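Linterna táctica Cendent Prerov: la que llevo en el cinturón

Llevo media vida trabajando de vigilante nocturno y por mis manos han pasado linternas de todo tipo: las de propaganda, las que pesan como una barra de hierro y alguna que se apagaba justo cuando oías pasos. Cuando monté esta tiendecita me prometí vender solo lo que yo mismo usaría en un turno, y la Prerov fue la primera que entró en el catálogo. Sigue aquí desde entonces.

La fabrica Cendent, una casa pequeña que hace material para seguridad privada y policía local. El modelo que vendo es la segunda versión, la del anillo estriado (la primera tenía el anillo liso y con guantes era un suplicio, os lo digo yo, que la tuve).

Lo que da de sí

El haz máximo es de 2000 lúmenes. En la práctica, eso quiere decir que desde la garita alumbro la valla del fondo y leo la matrícula de un coche aparcado sin salir a la lluvia. Tiene un modo bajo para mirar papeles o abrir una cerradura sin quedarte ciego, otro medio que es el que uso casi siempre, y el estroboscópico, que se activa dejando apretado el botón de la culata. Ojo con este último: no es un juguete, y en algunos servicios os pedirán que lo justifiquéis en el parte. Preguntad antes a vuestro jefe de equipo.

La batería me aguanta casi 8 horas en modo medio. En invierno, algo menos. Yo la dejo cargando al llegar a casa y me olvido, pero si hacéis turnos doblados pedid la batería de repuesto, que va aparte y cabe en el bolsillo de la camisa.

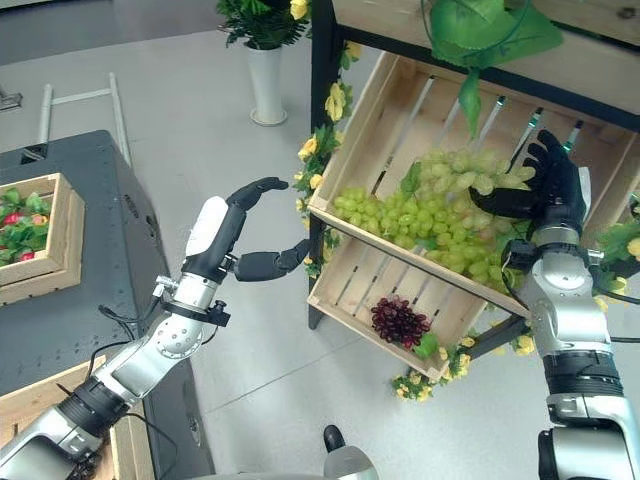 Expositor con cajas de fruta.

La funda

Viene con la funda Rornina, de nailon, con cierre de velcro y pasador ancho para cinturón de servicio. Aquí tengo que ser sincero: el velcro hace ruido. Si trabajáis de paisano en tiendas o en almacenes y os importa la discreción, mejor la funda Kao, abierta por abajo y con retención por presión. Se saca con una mano y no suena. Cuesta un poco más, pero yo me pasé a ella en noviembre y no he vuelto a la otra. Si me lo decís al hacer el pedido os cambio una por otra y pagáis solo la diferencia.

¿Y para detenciones, cacheos y demás?

Me lo preguntáis mucho los que empezáis. La linterna sirve para ver y para que os vean, punto. El bisel es plano a propósito, sin dientes, porque los biseles dentados dan más problemas que alegrías cuando luego hay que explicarse delante de un juez. Si alguien se os pone tonto, distancia, luz a la cara, voz clara y llamada a la policía. ¡Y apuntad la hora! Los que lleváis años en esto ya lo sabéis de sobra.

Qué viene en la caja

Linterna Cendent Prerov, segunda versión
Batería recargable
Cable de carga
Funda Rornina (o Kao, pagando la diferencia)
Cordón de muñeca
2 juntas tóricas de recambio

Referencia de tienda: 766

Garantía y cambios

Tiene 2 años de garantía y la gestiono yo directamente, así que me escribís a mí y no a un buzón de esos que no contesta ni el apuntador. Si os falla el pulsador, que es lo único que he visto fallar, me la mandáis y os envío otra. Los golpes en la lente no los cubre, eso sí. Para pedidos de empresa, con factura a nombre de la compañía y varias unidades, escribidme antes de comprar y os preparo presupuesto.

Ficha revisada el 5 de marzo de 2019. El color arena está agotado y no sé cuándo volverá a entrar; en negro quedan unidades.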